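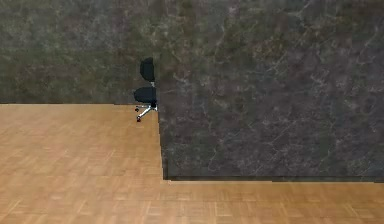
Why bother with fake rooms when the real world is right outside? We get that one in the mailbox a lot, and fair enough! Welcome to Trorkari. We're a small shop, and we gather examples for robots that have to learn their way around indoors. Our rooms are all simulated, and a person steers through every one of them, choosing each move, while the software saves the view and the choice side by side. That pair is one step. String enough steps together and you have a run, and a learning system can study it.

Our main collection is called Wodwood. It has 303 rooms right now, with marble walls, wood floors, furniture in spots where you'd never put it at home (on purpose, mostly). We mix things up so the learner can't get by on memorizing one layout. 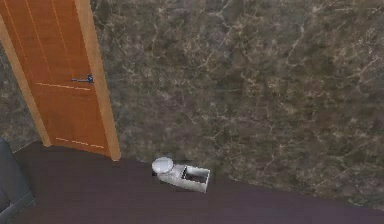
Do you throw out the bad runs? asked a reader from Plarnetti, and no, we don't. A wrong turn followed by a good recovery is some of the best stuff we have. We tag it and keep it. What we do toss are runs where the saved views and the moves got out of step with each other, which drives us a little crazy.

Every run gets checked by 2 people before it goes in. We also ask our drivers to get stuck now and then, right up against something big, with hardly any room showing past it,
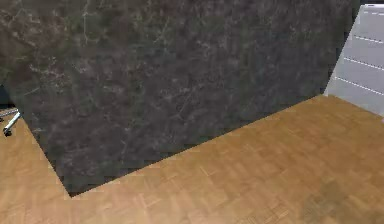 and then work their way back out at a normal pace. Those runs go in a set we call Ellis, which passed 2000 in July. We're pretty proud of that one! New drivers start there after 3 practice rooms, and if you'd like to be one of them, write to us through the contact page.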